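Towel rotation, revised

25/03/2024

The old system had one rule, which was that a towel went back on the pile wherever there was space. It worked when we owned six towels. It stopped working when the studio started going through them daily, and by the end of last August the pile had a top layer that was washed constantly and a bottom layer that had been folded the previous winter and smelled like it. I spent an evening sorting the lot and have been adjusting the method since. These are the current settings.

Stock

All white, all terry, two sizes. I stopped buying colors after a burgundy bath sheet went through a hot cycle with everything else. White can be washed hot, and when one wears out the replacement matches without any effort. The hand size gets used for everything: hands, spills, wiping down pots after watering, catching drips under the plants. The bath size is mostly for the shower and for the floor when the shower leaks.

Bought last year: one batch from Estel, one from Findden. The Estel towels are thicker and take longer to dry. The Findden ones are thinner, shed more lint for the first few washes, and then settle down. I don't mix the two in a dryer load any more. The thin ones come out stiff and the thick ones come out damp at the hem.

Washing

Hot, normal spin, no fabric softener. Softener leaves a coating on the loops and the towel starts pushing water around when it should be soaking it up. Detergent at slightly under the line on the cap. If a towel feels waxy, run it once with detergent and once with nothing at all, and check again when it is dry.

Load size matters more than the product. The drum should be about two thirds full before the water goes in. I used to pack it to the door, and the towels in the middle came out with dry detergent in the folds.

Drying

Shake each one hard, twice, before it goes in the dryer. The loops stand up again and the drying time drops a little. I set the Bühler to 90 minutes for the thick load and take the thin load out when the hems are dry. Then everything hangs over a rail for a while before it gets folded. A towel that is folded warm holds moisture in the center fold, and that is where the smell starts.

Folding

Two folds were tried.

The flat fold (half, half, thirds) stacks well and looks tidy. Its fault is that people take from the top, so the same few towels do all the work.

The upright fold is the one I kept. Fold lengthwise in thirds, fold the length in half, then roll loosely from the folded end. It should stand by itself on a table. If it falls over, the roll is too loose or the towel is too thin, and a thin one can be folded in half once more before rolling. Standing towels go into the bin from the left and come out from the right, so the order of use takes care of itself.

A towel that has only been grabbed and bunched will also stand up if something holds it at the base. The top bends over a bit and the loops stay open. For a hand towel in use all day I now prefer this to hanging it from a hook, where it dries in a flat, stiff shape with a point in the middle.

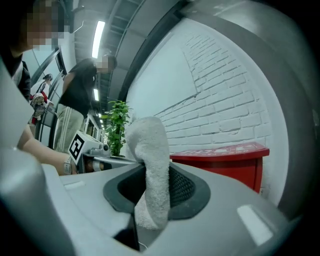
White terry, bunched and held at the base. Plant and brick wall behind.

Lacey Furnival asked whether the bunching wears out the fabric faster. I can't see a difference so far. The first thing to go on my towels has always been the hem stitching, and that is a washing problem. Trim any loose thread with scissors. Pulling it takes the neighboring loops along.

Storage

Upright bin for the hand size, open shelf for the bath size. No lid on the bin. I had a Clelitz box with a clip lid for one season and the towels came out of it smelling of the box.

Keep the shelf a hand's width off an outside wall. Painted brick gets cold, and anything pressed against it in winter picks up damp along one edge. Same goes for plants: a towel under a pot is fine while you water, but take it out afterward.

Retiring

Hold the towel up to a window. If daylight comes through in patches, it moves to the rag box. Rags get one corner cut off so they don't find their way back into the bin, which happened more than once before I started cutting. The rag box is full at the moment, so the next batch goes to the animal shelter, corners intact.

Still open: the bath size. I haven't found an upright fold that works for it. Thirds and a roll gives a cylinder too fat for the bin, and quarters falls over. It stays flat on the shelf for now, with the clean ones going in at the bottom of the stack.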